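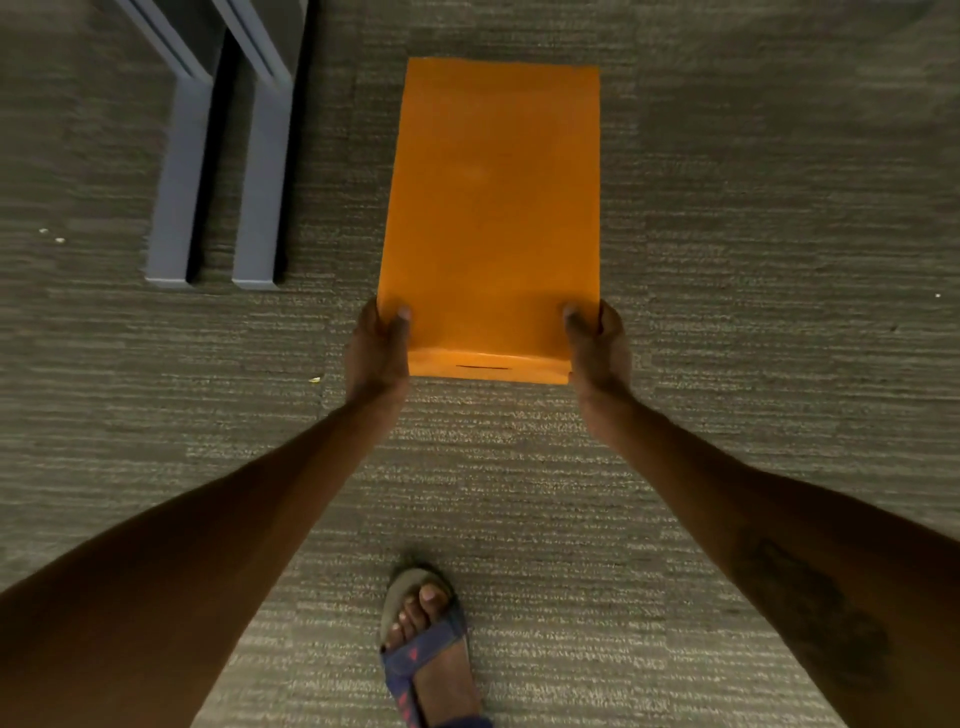 Gridevau teen, 14, to finish college degree in July

May 30, 2025

GRIDEVAU — Aurora Pacheco can't drive to her own graduation. Her mom will do it, same as she's done for every class since the fall she turned 12.

Aurora, 14, is on track to finish a bachelor's degree in mathematics at Carvalho College at the end of the summer term. The college says she will be the youngest person to earn a four-year degree there. The previous youngest was 17.

"I have one class left and it's art history," she said Thursday, between a dentist appointment and a study group. "I put it off. I don't like memorizing dates. It's kind of funny that it's the last one."

She started taking college courses online at 10, while still enrolled in the Fitstead public schools. Two classes the first year. Then four. By 12 she had tested out of most of the high school math and science requirements and the district signed off on full-time dual enrollment.

Cristóvão Neves taught her in sixth grade at Fitstead Middle and wrote one of the letters to the college. He said she finished the year's math book before Halloween, then asked for the answer key to be taken away becuase she kept peeking at it.

"I gave her my old calculus text from college. Big mistake, I had to go back and relearn half of it to keep up with her questions," Neves said.

Not all of it went smoothly. The first application to Carvalho was turned down. Too young, no campus policy for students under 16, and questions about labs and insurance. The family appealed. The college wrote a new policy that spring, which says a parent or approved adult has to be in the building whenever a student under 16 is in class. So Aurora's mother, a medical biller, does most of her work from a table on the second floor of the library.

Muireann Scanlon, the dean of students, said the rule stays in place and will be looked at again next year. Two more students under 16 have applied for the fall.

"We were careful, and I think the family would tell you we were slow," Scanlon said. "She was ready before we were."

Aurora's adviser, Rodrigo Cardoso, said professors were told not to treat her any different and mostly didn't. She got a C on her first college essay. She still brings it up. He had her take a writing seminar after that, with a lot of revising, and she ended up with an A minus.

"She argued the minus," Cardoso said. "Politely. For a week."

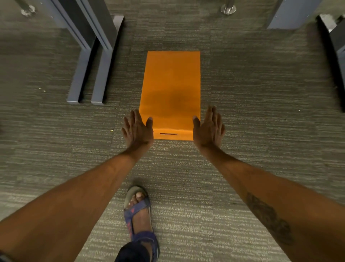

What's next

Graduate school, but not right away. Aurora has been accepted to a master's program in applied math and asked to start a year late. She wants to play on a soccer team, she said, and sleep in. She'll also keep tutoring at the Skeveo Learning Center downtown, where she works with middle schoolers two afternoons a week. Some of them are older than her.

Hélder Caldeira runs the center. He said parents are sometimes unsure when they first meet her and that it lasts one session, tops.

"Kids ask her stuff they won't ask me. She doesn't make a face when they get fractions wrong," he said.

The center is raising money for a small scholarship in her name, to cover books and test fees for local students who want to take college classes early. It had $1,175 as of Thursday afternoon, most of it from a bake sale. Caldeira hopes to give out the first award before school starts. Applications will be at the front desk and you don't have to be a tutoring student to aply. Grades 6 to 12, Gridevau or Fitstead address.

The ceremony is in July on the Carvalho main lawn, indoors if it rains. Summer commencement is a small one, roughly 40 graduates this time. The college has not set the hour yet. Each graduate gets six tickets. Aurora's family asked for more (grandparents on both sides, plus cousins driving in) and was told to check back once everyone else has turned in their forms.

She has picked out her shoes. The gown had to be hemmed, twice. Asked what she'd tell another kid thinking about doing the same thing, she took a while to answer.

"Ask if you can visit a class first. And bring a snack, the evening ones go till nine."

Her art history final is a paper on bridges.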